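Proceedings > Domestic Storage and Use > Section 4

Print this article | E-mail this article

4. Placement of footwear on low open shelving

4.1 Material and setting

The third part of the study concerns the low open shoe unit, a type that the household survey found in hallways, bedrooms and utility rooms alike. Such a unit offers three usable levels: the top panel, a middle shelf, and the floor beneath it. Only the first two are normally counted as storage by manufacturers. Respondents in the Lodhi sample counted all three. Figure 3 shows one unit with two arrangements of footwear.
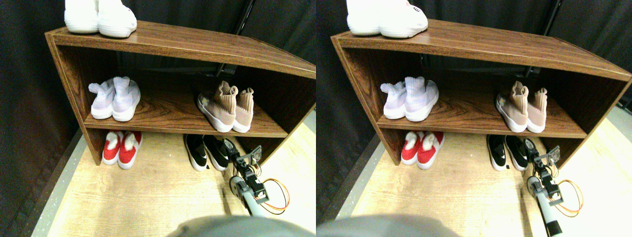
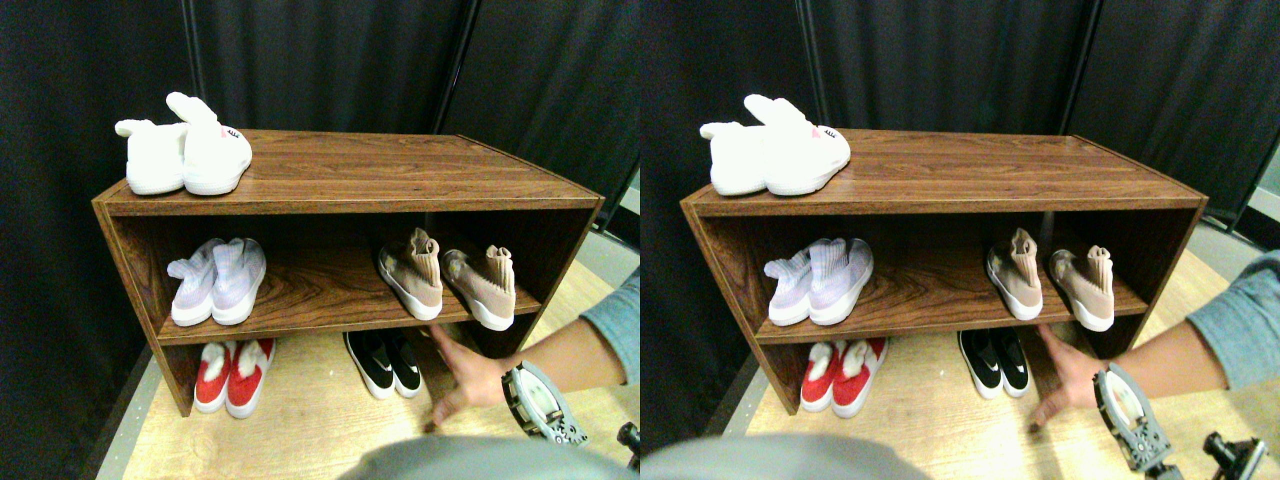 Figure 3. Low wooden shoe unit with a single middle shelf, each view given as a side-by-side pair. First view: white sneakers on top, knit sock sneakers on the shelf, red slippers and black-and-white shoes on the floor. Second view: plush bunny slippers at the left end of the top panel.

Each arrangement was coded by level (top, middle, floor), by lateral position (left or right half) and by the orientation of the toes. The unit of coding was the pair. Where the two shoes of a pair stood on different levels, the pair was coded as split and excluded from the orientation counts, although it was retained for the level counts. The full set contains 1083 coded pairs. Repeat coding was carried out on a subset of 800 pairs by a second coder working without access to the first set of codes.

Footwear was grouped by construction as follows. Rigid-upper shoes keep their outline when nobody is wearing them. Soft-upper shoes, including knit sock sneakers with a ribbed collar, keep the outline of the sole but not that of the collar. Slippers were treated as a separate group regardless of material. The grouping follows the one used in the Vungate inventory, with one change: Vungate places lined slippers with indoor boots, and we do not.

4.2 Collar height and shelf clearance

Soft collars present a measurement problem. The height of a knit collar depends on how the shoe was last handled, and the same shoe may stand upright on one occasion and fold forward on another. A nominal height taken from the product sheet is therefore of little use in predicting whether a pair will fit below a panel. We recorded two heights for every soft-upper shoe, one as found and one with the collar raised by hand to its full extent. Clearance was calculated from the second value. The first was used only to describe the arrangement.

For rigid-upper shoes the two values are the same by definition, and a single height was entered. Slippers with raised decoration – ears, pompoms, bows – were measured to the highest point of the decoration. This decision affects the results for the middle shelf, where a decorated slipper may be excluded by its trim while the slipper itself would fit. Coders were asked to mark these cases, and they are reported separately in Section 5.

4.3 Use of the floor level

The floor level is open in front and has no board of its own in the type of unit considered. Pairs placed there stand on the room floor, so cleaning the space requires that they be taken out. In the diary portion of the study, participants at the Husetti site noted each removal over a period ending in February. Entries made on Friday were more frequent than those on other days, a pattern we attribute to the cleaning routine at that site and do not generalize.

Depth is less restrictive at floor level than on the shelf. A long shoe can project past the front edge without tipping, and toes angled outward do not reduce stability. On the shelf, a projecting sole loses support at the front. Coders entered the projection in millimeters where it could be measured and left the field blank where it could not. Blank fields were not treated as zero.

4.4 Limits of the coding scheme

The scheme records where a pair is and says nothing of why it was put there. A pair on the top panel may be in daily use, may be on display, or may have been set down for a moment. The Gralik protocol deals with this by interview, at considerable cost in time, and its authors report difficulty in getting consistent answers to questions about recent placement. We did not repeat the interviews.

A second limit concerns lateral position. Dividing the unit into halves is adequate for two pairs on a shelf but poor for three, where the middle pair must be assigned to one side. Such pairs were assigned to the half containing the larger part of the left shoe. An alternative division into thirds was tested on the repeat-coding subset and gave lower agreement between coders, mainly on narrow units. The division into halves was kept for all later tables.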